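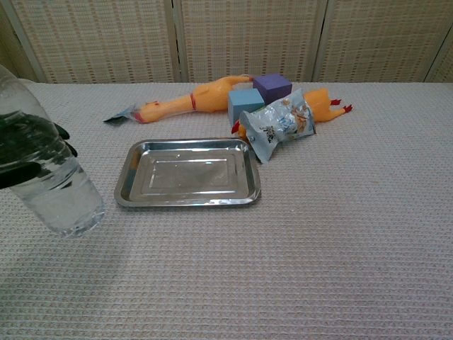

I've had the Terneck gripper kit for 14 weeks now, and I promised Mitra I'd write something up before she spends her own money on one, so this is for her (and for anyone else who keeps emailing me about it -- hello!).

The short version is that I like it a lot. The soft black fingers are the best part by far. I use it mostly on everyday stuff, things like water bottles, foam cubes, snack bags and a rubber chicken, and the same fingers do for all of them. A bottle with water in it is still my favorite test, as clear plastic gives so many cheaper hands trouble, and you learn pretty fast how hard you're squeezing.

Setup took me 3 evenings, mostly my own fault for skipping the calibration pages. Eetu Seppälä over at Vivdale answered my long, rambling questions with a lot of patience, and he says the finger pads are good for some 4000 grips. I'm nowhere near that yet.

My one real gripe is the cable, which is stiff and too short -- I'd gladly pay extra for a longer one. Mitra, you can borrow mine in the meantime if you bring it back by April.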